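Tidy-Up Task in Simulation: A Working Guide for Club Members

Posted Sep 6, 2024 by Zamfira Mocanu, Plesus Robotics Club

Every fall somebody joins the club, watches a clip of a robot clearing a table, and asks why we spend a whole semester on it. Try it first. I have been running this exercise since the Østergaard Cup added a simulated household round, and I have yet to see a team's first controller that I would trust with a sock.

The steps below assume you have the club's Kanum scene files and a login for the shared computer. If you don't, ask before the meeting.

1. Load the scene and leave the robot alone

Open the living room scene and let it run for 20 seconds with no commands. Objects settle when the physics starts, and some of them slide. If anything is still drifting, stop and reload. Last May a team logged 49 runs on a scene where one object was slowly sinking through its support. They threw out all of them.

Write down your random seed now. You will not remember it later.

2. Look through the wrist camera before you plan anything

New members like to plan from the room view, where everything appears far apart and easy to reach. Switch to the wrist view and see what the arm has to deal with up close.

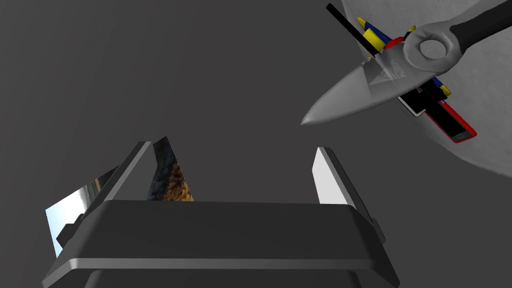 Wrist view with the gripper open. The shears lie over the pens, with the red-edged object just below the blade.

Pick your first object from this view. The tempting choice is the biggest one. Before you commit, ask what it is touching and what will move when you pull. If your answer is "nothing, probably," run it once at quarter speed and check.

A few settings to go through here:

Finger opening: start wide and close slowly. The default closing speed in our files is too fast for thin objects.
Approach angle: come down steeply on anything flat. A shallow approach pushes it.
Contact margin: leave it at the default. People raise it to make grasps "work," and then the fingers hold things they aren't touching. That is cheating, even if the software allows it.

Don't trust the object labels either. I have seen a marker labeled as a spoon. Check the label against what the camera shows, and if the two disagree, report it in the club log.

3. Give each arm its own job

Two arms sound like twice the speed. In practice you get twice the chances for a collision. Assign one side of the room to each arm and write the boundary into your config file. Only let an arm cross it when the other one is parked.
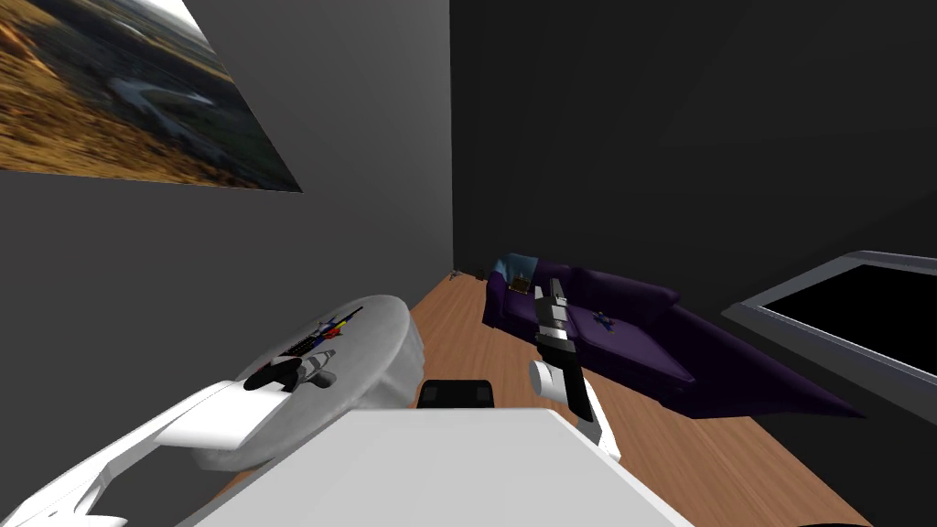
Left gripper at the round table, right gripper by the sofa.

Test the left arm alone, then the right arm alone, then both. If the pair fails after the single tests passed, look at the base first. A reach on one side can shift it enough to spoil the grasp on the other - this has fooled me more than once, and I blamed the gripper every time.

Watch how the forearm passes the furniture. The planner we use, Alonow, checks the hand carefully and is much less careful about the links behind it. I would not take a "path clear" message as proof of anything. Play the path back from at least two views.

4. Run the batch

Do 13 runs by hand-started trial before you queue anything large. Change the object positions each time. If you only test one layout, you have a robot that can do one layout.

After that you can queue the full 2,000. Save the video for every failure and for a random handful of successes. You need the successes too. Our scorer counts an object as picked up once it leaves the surface, and an object that got flicked into the air has left the surface.

5. Report it properly

Your write-up should have the seed, the config file, the success rate, and a list of failures sorted by cause. "Bad grasp" is not a cause. Say whether the fingers missed, slipped, or hit something else first.

Please leave out any sentence claiming your controller is ready for a real home. It has only been tested in a room we built, with lighting that never changes and floors that never have a dog on them. Maybe it would transfer. I would want to see it.

Config templates are in the shared folder under tidy_task. If you edit a template, save it under your own name and leave the original as it is.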